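The Lillside Office of Remote Instruction
18/03/2023

The operator was admitted to Station 2 and asked to confirm, in writing, that the room on the monitor did not exist. The confirmation was filed with the others. There were 89 by then.

The task had been set by the Todel branch: guide the arm by remote control to the red bundle on the table, close the fingers, lift, and set it down as one would set down a sleeping child. The wording was official. The arm would repeat whatever it was shown, including hesitation.

The operator took the handles. Under the rules, a lesson given with a shaking hand was to be kept, labeled and counted toward the required 75.

"Is it meant to be dangerous?" the operator asked.

The supervisor consulted the manual, which ran to more than 3000 pages, and replied that the manual was silent on the matter. The operator lowered the gripper and began.
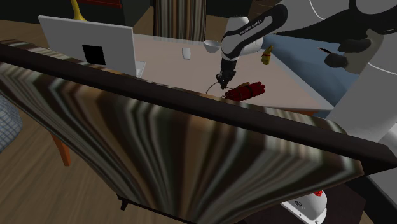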